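Zondwood Opens Its Robot Lab to Neighbors

WURBRIDGE — Zondwood welcomed 173 visitors to its robot lab on Saturday, February 7, 2026, for a full day of live demonstrations, and what a day it was! Families, students and retirees crowded in to watch the team teach a robotic hand to pick up and sort small packs of cards — fiddly work, even for human fingers.
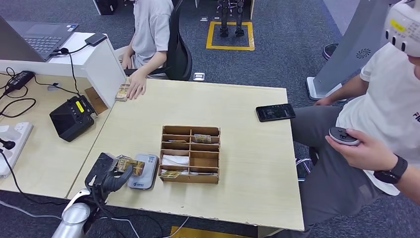
It was the slow pace of it that won over Marion Gourlay, who said she had expected something out of a movie and ended up rooting for every single grab. She stayed for two sessions and plans to bring her grandsons next time.

Staff answered questions between runs, and the last group left well after closing. The lab will open its doors again in October, with room for 355 guests. Sign-up is free at the Zondwood front desk.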